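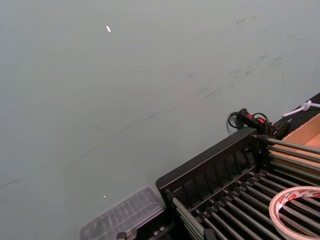 4.2 Surface condition and the decision to wipe

Participants differed most in what they took to be a mark worth dealing with. In the diary entries, food residue and sticky patches were nearly always named as the reason for wiping a table or bench, while dry marks were seldom mentioned at all. When we raised this at interview, most people separated "dirty" from "worn" without being asked to, and put scuffing firmly in the second group. The matte grey-green tabletop in Figure 3 has the kind of faint dark scuffs and streaks that were discussed under this heading, along with a small white speck near the top of the picture. Interviewees generally said they would brush away a crumb or fleck with the hand and leave streaks alone. Whether a streak could be removed was a separate matter, and few had tried.

Figure 3. Matte tabletop with faint scuffing and a slatted black organizer.

This distinction matters for how cleaning time is estimated. Earlier household surveys asked respondents how often they "cleaned surfaces" and treated the answer as a single activity. Our diaries suggest that at least two activities are being reported under that label. The first is a quick response to something seen or felt, usually lasting less than a minute and often done while waiting for a kettle or a pot. The second is a scheduled clean, in which objects are moved, the whole surface is wiped with a product, and the objects are put back. Respondents who did a great deal of the first kind tended to describe themselves as people who "never get around to" cleaning, because they were thinking only of the second.

Of the 263 diary entries coded for this section, 36 recorded a scheduled clean of a table, desk or bench. The rest recorded a quick response or a decision to leave the surface as it was. Entries were coded separately by Barredo and Macaraeg, and disagreements were settled by discussion. Most of the disagreements concerned entries in which a quick wipe had turned into a longer one, for instance when a spill ran under a tray and the tray had to be lifted. We coded these by how the task began.

Objects kept on a surface had a strong bearing on which kind of cleaning took place. Households in Koltley, where most of the flats have small kitchens and little cupboard space, kept more on their benches than households in Astton and reported fewer scheduled cleans. Several Koltley participants said they wiped around dish racks, bread bins and paper trays and only moved them when visitors were expected. One described the area behind her dish rack as "a job for October," by which she meant the week her mother came to stay. Astton participants were more likely to have a fixed day for the task, although the day was often missed.

Colour and finish also came up, though less often than we had expected. Seven participants said that a darker or patterned surface let them leave cleaning longer, and two of these had chosen a benchtop with that in mind. Others complained of the opposite problem, saying that dark gloss finishes showed every fingerprint. Matte surfaces were described as forgiving for prints but harder to bring back once rubbed or scratched. We did not test any of these claims, and the study was not designed to compare materials.

Two limits should be noted. Participants knew that their cleaning habits were of interest, and some admitted in the closing interview that they had wiped more in the first week than they usually would. We dropped the first two days of each diary for this reason, but the effect may have lasted longer. Second, the diaries were kept by one person per household. In 17 of the households another adult did a share of the cleaning that the diary keeper could only estimate, and their labour is probably under-recorded here. Section 4.3 returns to this point in looking at how couples and housemates described each other's standards.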